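Speaker notes: Choosing a gripper for the mixed-object cell
Kenddale site, Thursday session

Slide 1. Title

Start on time. Slides go out afterward, so skip the agenda.

State the question up front: one arm, one table, one controller, which gripper do we put on it for the next build. The arm is already decided. If anyone wants to reopen the arm, take it at the end.

Slide 2. What was compared

Two grippers. The Killum is the two-finger linkage type with black fingers on a white housing. The Bettencourt is a parallel-jaw unit with straight travel. Same wrist flange, same wrist camera, same controller, same pick planner. Only the tool definition and the finger geometry file changed between runs.

Total attempts logged: 3,011. Attempts aborted by the operator before contact are excluded. Attempts aborted after contact count as failures.

Say clearly that the comparison covers gripper plus finger as supplied. We did not machine custom fingers for either unit. Estcombe did, and their results are not comparable with ours.

Slide 3. Object set

11 objects, chosen for rim and surface type. Drink cans, a shallow woven basket, a flat tray with a low lip, and the rest from the standard bin. Weight was not a selection factor. Everything in the set is well under the rated payload of both units.

Cans are the easy case for width and the hard case for access. Presented in the open, both grippers take them without trouble. Presented lying down in a rack, the finger has to fit between the can and the shelf, and finger thickness decides the outcome.

Slide 4. View from the wrist

The planner runs on the wrist camera alone during the final approach. The overhead camera is used for the coarse pose and then ignored. Mount position is therefore part of the gripper decision, and it has been treated as an afterthought in most of our earlier cells.

With the Killum, both fingers stay in view at the bottom corners when open. This costs image area. It also gives a fixed reference for checking the hand-eye calibration between runs, and we used it for that.

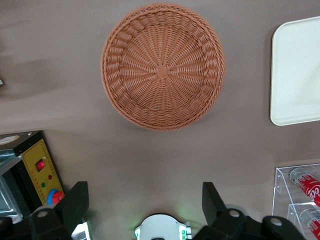 Masking the fingers is straightforward as long as the opening is known. The controller reports opening at a lower rate than the camera delivers images, so during fast closing the mask lags. Two options: slow the close, or interpolate. We interpolated. Error at the mask edge was acceptable for everything except clear plastic, where the depth estimate is already poor and a bad mask makes it worse.

Clear acrylic deserves its own minute. Edges show up as thin bright lines and the faces mostly do not show up at all. The planner will happily route a finger through a shelf. We added the rack as a fixed collision body in the model. That works on a bench. It does not work if the rack moves.

Slide 5. Rim grasps

Basket and tray both come down to pinching an edge. Woven rim: compliant, braided, high friction. Cream tray: smooth, low lip, little to hold.

Killum on the woven rim: good. The linkage lets the fingertip settle. Killum on the tray lip: weaker, the fingertip path has an arc and the tip height changes as it closes. You have to compensate in Z or the tip touches the table.

Bettencourt on the tray lip: better, straight travel, no Z term. Bettencourt on the woven rim: acceptable, more sensitive to yaw error.

Pause here for questions on the Z compensation. Controls people will ask. The answer is a lookup table, 7 entries, linear between them.

Slide 6. Controller notes

Emergency stop stays on the table within reach of the operator, at the side, outside the swept volume. The stop circuit is independent of the gripper bus. After a stop, the Killum holds its last position and the Bettencourt relaxes. Know which one is mounted before reaching in.

Keep the control box in the collision model too. We left it out for the first runs and the planner produced elbow paths that went low on the left.

Slide 7. Recommendation

Killum for the mixed cell. Reasons are the rim behavior and the in-view fingers. Bettencourt remains the better choice for flat, thin, repeatable parts, and the Bettencourt line at Kenddale should stay as it is.

Open items: thinner fingertips for rack picks, depth on clear plastic, faster opening feedback from the controller.

Backup slide. Swap time

Only show if asked. Mechanical swap is quick. Recalibration dominates. Do not quote a number, the procedure is being rewritten.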